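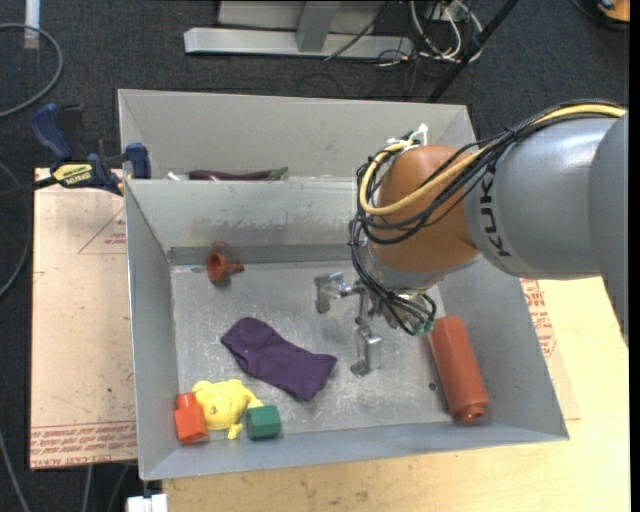
Storing Rubber Stamps, Ink Pads and Dies

Keep ink pads flat. A pad stored on its edge lets the ink settle to one side, and the first few impressions come out pale along the top. Most pigment pads should be stored upside down so the ink stays near the surface. Dye pads can go either way up, but check the label, as a few brands ask for one or the other.

Put a dab of each ink on a strip of white cardstock and stick the strip to the end of the pad. The color printed on the case is often a poor match for what you get on paper.

Clear stamps

Clear photopolymer stamps yellow in sunlight. The yellowing doesn't change how they print, but they can also go tacky or brittle if they sit near a window or a radiator. Keep them on their acetate sheet in a closed box or a drawer.

If a stamp has stopped clinging to the block, wash it with a drop of dish soap and lukewarm water, rub gently with a fingertip and let it air dry face up on a lint-free cloth. Wipe the block too. Greasy blocks are the usual cause.

Stamp the full set once on a plain index card and file the card in front of it. I use the Aseo pockets, the 6 inch size, which hold one sheet of stamps and one card with room to spare.

Wood-mounted stamps

Store these rubber side down in shallow trays, one layer deep. Stacking them dents the foam cushion and you will see the dent when you stamp a solid image. Pizza boxes from a craft supplier work well if you can't find trays. Don't soak wood mounts. Clean them on a damp scrubber pad, then a dry one.

Staining from black or red ink is harmless. Leave it alone unless it is coming off on your paper.

Thin metal dies

Magnetic sheets are the easiest way to keep dies together. Cut the sheet to fit the pocket before you load it. The Durkgate sheets are strong enough to hold a large frame die; thinner ones let the heavy dies slide to the bottom.

Small dies go missing more than anything else. Put all the pieces back on the sheet before you run the next set. A cheap magnet passed over the scrap pile will pick up any you missed.

Poke paper bits out of the detailed dies with a blunt needle the same day. They pack in tighter each time you cut.

Embossing powder

Keep lids on tight and store the jars away from your heat tool. Over 2 years old is fine if the powder still pours freely. If it has clumped, sift it through a tea strainer kept for crafts only. To stop stray specks, wipe the card with an anti-static bag before inking.

Tip leftover powder onto a folded sheet of copy paper and pour it back from the crease. Glitter blends should have their own sheet.

Paper

Cardstock curls when it stands loose in a half-full rack. Lay it flat or pack the rack out with a piece of chipboard. Sort by color first and by weight second. Write the weight on the back sheet of each pack in pencil, especially with white, where two packs can look identical until you fold them.

Save offcuts wider than 2 inches for sentiment strips and throw the rest out every November.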